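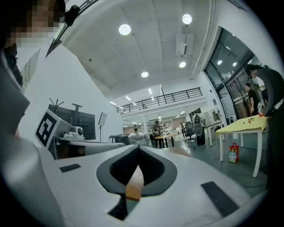 Household chores remain a poor fit for machines in one specific respect: the objects are never where the last run left them. Industrial arms solved pick-and-place decades ago by fixing the part, the tray and the light. A kitchen fixes none of these. The Vitard project collects short handling tasks with hand-held grippers, on the view that a hand carries over more of the useful motion than a joystick does. Tabletop work of the kind at hand – a light tan wooden block, a yellow table with small pieces scattered near its front edge – is close to the lower limit of difficulty, and it is where the error figures are still worth reading.

Results by task, January

Block handling. 1,000 attempts, 95 percent completed. Most failures were in the approach. The fingers arrived a few millimeters off and pushed the block before closing on it. Pallavi Thakur has since retuned the final stage of the approach, and the new numbers are not in yet.

Small parts into a tray. 67 percent. Parts lying against each other account for nearly all of the loss. A person slides one part clear with a fingertip first; the policy has learned this only in part.

Shirt folding. No figure given. Ermira Berisha and Santosh Dwivedi could not agree on what counts as folded, and we prefer to publish nothing until they do.

Shelf restocking. Tested at the Fermont store room with boxed goods only. Throughput was a quarter of a clerk's pace, with one operator standing by. Bags and soft packs were left out of the trial.

Dish loading. Stopped after 4 sessions. Wet glassware defeats the depth estimate, and the fallback – closing slowly until contact – takes too long to be of use.

Notes on reading the figures

A completed attempt means the object ended in the target area with no human touch. Time is not scored. Soon-im Geum keeps the task definitions, and changes to them are listed with each release. Figures from before the change of fingertip material should not be compared with these.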